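Sorting drinks bottles: frequently asked questions
Dundside Recycling Point, Serkutar site

Which bottles are accepted?
Clear, green, blue and brown plastic drinks bottles up to 20 litres. Colour does not need to be separated at this site. Glass, cans and cartons go to their own bays on the far side of the yard.

Do bottles have to be empty?
Yes. Liquid adds weight, leaks into the paper stream and attracts wasps from April onwards. Pour away any remaining tea, coffee or soft drink before the bottle goes into a bag. A few drops on the inner wall are acceptable.

Should I rinse them?
Water and plain tea bottles need no rinsing. Milk, milky coffee and juice bottles should be rinsed once with cold water.

Caps on or off?
On. Loose caps fall through the 12 mm screen and are lost. Crush the bottle first, then screw the cap back on.

How should bottles be crushed?
Along their length, pressing from the sides. Do not fold the base up into the neck. Crushed bottles take up less of the liner and do not roll on a hard floor.

Do labels need to come off?
No. Sleeves and wrap-round labels are removed at the Nerkora plant. Barcode stickers may also stay on.

Mixed bottles, some of them crushed, labels left in place:

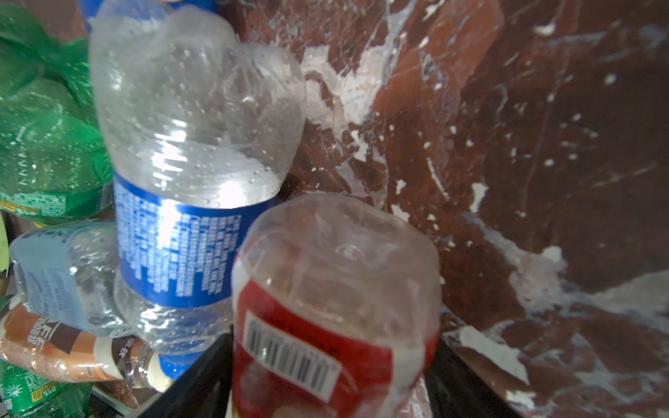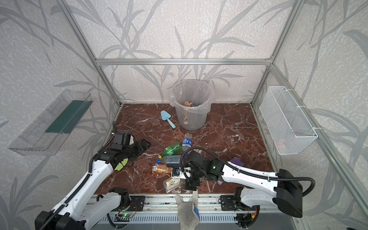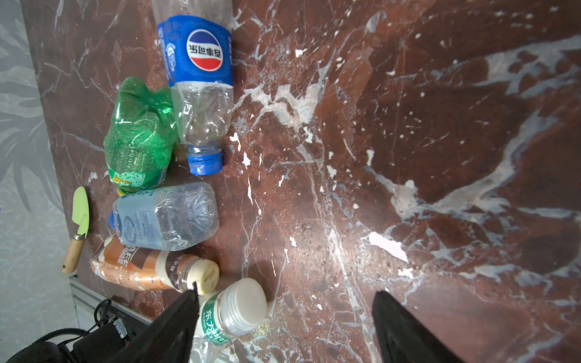 A reader, Sarıgül, writes that the advice on caps contradicts the leaflet handed out at the gate, which still asks for caps in a separate tub, and would like to know which one to follow. Follow this page. The leaflet predates the present screen and is being withdrawn. Tubs already filled at home can be handed in at the desk.

Which items are most often put in by mistake?
Sponges, card cases, swing tags and small garden tools. None of these is a drinks bottle, whatever it is made of. Sponges go in general waste. Tools in working order can be left on the reuse shelf.

What liner should I use?
A clear bag, so that the contents can be checked without opening it. Fold the top edge over the rim of the bin by a hand's width or the bag will slip down as it fills. Black bags are turned away.

How full can a bag be?
Stop when the bag can still be tied with a single knot. Overfilled bags split at the seam when lifted.

What is the limit per visit?
11 bags for households. Clubs and small businesses may bring up to 800 bottles per visit, bagged as above, and should ring the desk beforehand.

Can I sort on site?
Yes, at the benches by the entrance. Sweep up any loose caps and label scraps before leaving.

When is the desk open?
Opening hours are posted at the gate. The last bags are taken at 4.30 pm.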